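Botport bus riders will get a new route map in August

Sanne Dekker has run route planning at Botport's transit office through two redesigns of the bus network. The third one starts in August, and she spent an hour going over it at her desk on the second floor of the Azevedo Street depot.

The main change is Route 42, which will no longer loop through the hospital grounds. "It costs us six minutes each way," Dekker said. "Most people on the bus at that point are going downtown, and they sit there and look at the parking lot." Hospital riders will use Route 32, which will stop at the main entrance and run later in the evening.

Of the 668 written comments the office received, the largest share dealt with that one loop. Dekker read all of them. "People were mad, and some of them had a point. We had the transfer stop on the wrong side of Skemisness Road. We moved it."

Leonilde Nogueira, who supervises the drivers, said the old timetable could not be kept on a weekday afternoon. "You leave the terminal on time and you're late by the third light. The new one has slack at both ends." Drivers will begin practice runs before the changeover.

Fares stay the same. Paper transfers will be good for 2 hours, up from 90 minutes.
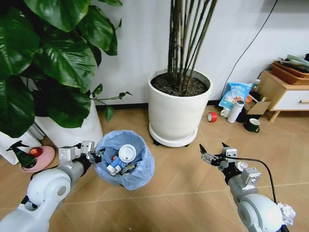
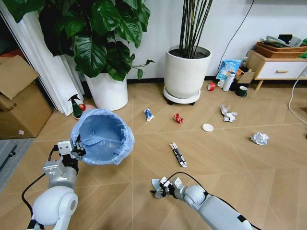

Trash bin with a light blue liner

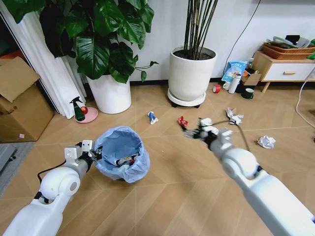 Nogueira would like more shelters, and Dekker agrees, but there is no money for them in this budget. The stop at Clumis Square gets a bench and a light. The others will have to wait for the next round of state grants.

Asked what she expects on the first morning, Dekker said phone calls. "We'll have staff at the terminal from five o'clock with printed maps. If you miss your bus, ask one of them. The next one should be along in fifteen minutes."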